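The Pour Room

At Skenov's test lab in Derkholm, the tedious part of the job went to a pair of robot arms. The people stayed, and now they have opinions about wrists.

The first thing you learn about pouring water for a living is that there is a right way to do it, and that yours is wrong.

I learned this on a Thursday, 8/11/22, from Samina Rind, who has been at Skenov for 12 years and spent most of them with a bottle in her hand. She gave me a bottle and a cup and asked me to fill the cup. I filled the cup. She looked at it the way a dentist looks at a mouth.

"You rushed the start," she said. "Everybody rushes the start."

Skenov tests drinking bottles. Companies that want to sell you a bottle send it to Derkholm, to a low building behind a tile showroom, and the lab tells them whether it dribbles. It will also tell them whether the cap leaks in a gym bag and whether the paint comes off in a dishwasher, but dribble is the main business. A bottle that dribbles gets returned, and it gets returned by people who write reviews.

The standard pour test is exactly as thrilling as it sounds. Fill the bottle, tilt it, pour into a cup, set it upright, look at the neck, wipe, write down a number from zero to four. Then do it again. A full run used to be up to 2,000 pours, and until two springs ago every one of them was done by a human being sitting on a stool with a towel on her lap.

"I used to pour in my sleep," Rind said. "My husband would wake me up. He said my arm was going."

The arms that replaced her arm are run by a program called Dova, and the staff use that name for the whole setup, as in "Dova's sulking" or "don't lean on Dova." It lives in what the floor plan calls Test Area B and everyone else calls the pour room. One robot mostly pours. The other steadies, shifts cups, and spends a good deal of its working day doing nothing, a fact that did not escape the humans in the first week. They asked whether it was union.

How the robots came to be there is a familiar story with a few local touches. Skenov's biggest client, Kiani, makes insulated bottles in colors with names like Oatmeal. Two years ago it began asking for pour data at specific angles. How did the neck behave at one tilt, and how did it behave at a slightly steeper one? The lab wrote back that its testers poured at the angle at which people pour. Kiani wrote back that it would like a number. There was a period, which Rind recalls with no fondness, when a plastic protractor was taped to the wall and testers were asked to pour next to it.

After the protractor came a consultant, and after the consultant came the crates.

I have visited a number of workplaces in the grip of this kind of thing, and there is usually a banner. Management hangs something in the lobby about the future of work, and the future of work walks past it every morning with a lunch bag, wondering about dental. Skenov had no banner. It had a meeting, in the break room, at which the 13 people who then worked in pour and leak testing were told that nobody would be let go, and at which, by all accounts, not one of them believed it.

They were partly right to be skeptical. There are fewer people in the group now. Two retired, one moved to be near a daughter, and one went to the tile showroom, where she says the customers are worse but the chairs are better. None of those jobs was filled. That is how a lot of automation happens: a desk goes quiet and somebody puts a printer on it. The lab's managers don't like it described that way, and they told me so over a very nice sandwich.

The people who remain do something harder to explain to their families. They teach the arms to pour. The teaching is done by hand, more or less. A tester sits at a pair of controllers and moves them, and the robots across the room move the same way, and Dova keeps a record. Do it enough times and the system can take a shot at it alone. Do it badly and the system will do it badly too, very faithfully, all afternoon.

This is where the wrists come in. Rind pours with a slow roll and a small pause before the water starts. Her colleague at the next station has a quick flick that gets the job done and scatters a few drops on the side. For a while Dova was learning from both of them, and the result was a pour that paused thoughtfully and then flicked. They spent the better part of August getting it to stop.

"You find out what you do," Rind told me. "I never knew I paused. Somebody showed me the chart and there it was, on every single one. I thought the thing was broken."

She is now the person whose pour the others are measured against. There is no title for this. She asked for one, along with the raise such a title might carry, and got half the raise and the words "lead, manual reference," which sounds like a job in a library. She put it on her door anyway. Then she remembered she doesn't have a door, and moved it to the side of the fridge.

What has the new arrangement done for the body? On this point there is almost no argument. The stool, the towel, and the wrist brace were the uniform of the old pour room, and the braces are mostly in drawers. Rind had two rounds of shots in her right elbow before the robots came and has had none after. The controllers bring aches of their own, mainly in the neck, and the testers have taken to swapping off every hour. Still, when I asked whether anybody wanted the old job back, I got the sort of silence you get when you ask who would like to help you move.

What it has done for the day is less simple. The old work was boring, but it was boring in company. You can talk while you pour. People in that room had talked through two divorces, a kitchen remodel, and the full run of a Turkish soap opera that only one of them was watching and the rest followed by report. You can't talk much while you're steering a gripper around a slick bottle. The room is quieter. It has the hush of a place where everybody is backing up a trailer.

And there's the matter of blame. If Rind dropped a bottle in the old days, she had dropped a bottle. When Dova drops one, there is a form. The form asks whether the cause was grip, path, object, or operator, and testers noticed early that three of those can be blamed on someone else. "Object" became very popular. Kiani eventually called to ask why so many of its bottles were being listed as the cause of their own falls, and now a second person has to sign.

The numbers, to be fair to the machines, are better. The angle is the angle. The lab no longer gets one set of dribble scores in the morning and a gloomier set after lunch. Kiani has its chart. What the arms can't do is the zero to four. A person still leans in, looks at the neck of the bottle, and decides whether that is a drop or just a shine. They tried having a camera decide. It was fine on plastic and lost its mind around polished metal, where everything looks like a drop if you're worried enough.

So somebody looks. On most shifts it's Rind, who keeps a flashlight in her pocket and scores faster than I could write. I tried 13 bottles alongside her and agreed with her on seven. She was kind about it. She said new people usually see too much.

I asked whether she worried that the looking would go next. She thought about it while she wiped down a cup.

"Sure," she said. "But they'll have to teach it. And who are they going to ask?"

It was a good answer, and she knew it, and a minute later she took some of it back. She'd said the same kind of thing about pouring, she told me. She had figured you couldn't show that to a machine either. Then the machine was pouring, with her own pause in it, and she went and sat in her car for a bit.

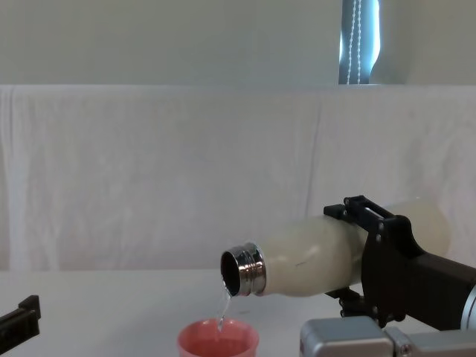
She says she's used to it now, mostly. She still turns around at the sound when somebody else is at the controls, and she can tell from across the room if the start was rushed. Her contract comes up for review in the spring. She plans to bring up the title again, and the other half of the raise.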